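4. Setting up the Tadholm water filter pitcher

The leaflet in the box says the filter is ready in minutes. Allow longer. The steps below replace the ones on the leaflet and were checked by Agustina Maldonado on three pitchers bought from Brekbridge.

4.1 Wash the pitcher, lid and funnel by hand in warm, soapy water. The leaflet calls all of them dishwasher safe. We would keep the lid out, as the one we put through came back slightly bowed and never sat flat again.

4.2 Take the cartridge out of its bag and soak it in cold tap water for 60 minutes. The bag says 5.

4.3 Press the cartridge into the funnel and turn it until the two arrows line up. There is supposed to be a click. Two of ours clicked and one didn't, so go by the arrows.

4.4 Fill the funnel, let it drain, and pour the water out. Do this three times. The first batch will look gray. Plants don't seem to mind it.

NOTE: The "taste score" printed on the lid has no unit and no source that we could find. Ignore it.

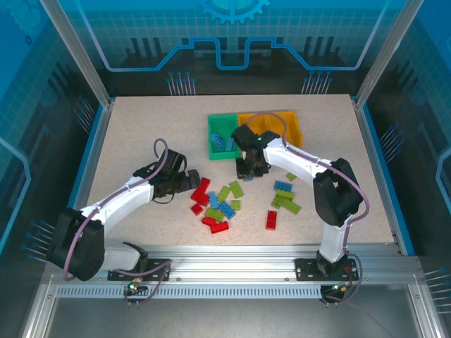 4.5 Set the reminder dial to the current month. It is only a dial — it doesn't measure the water, the flow or anything else. If you start in July, it will ask for a new cartridge in September whether you fill the pitcher twice a day or twice a month.

4.6 Keep your own tally if you want a better guess. Ours slowed down badly after 117 fills. With very hard water, expect fewer.

CAUTION: Do not use hot water. Do not use this pitcher to treat well water or any water you have been told to boil. The word "pure" on the box is a sales word.

CAUTION: Water left in the pitcher at room temperature should be thrown out after a day. Keep the pitcher in the fridge, away from the freezer vent.

4.7 Replacement cartridges sold under the Retamal name fit, but loosely. Emiliano Bravo ran one for 9 days and found unfiltered water getting past the rim. Check the seal before you buy a second one.

Section last revised June 25, 2020.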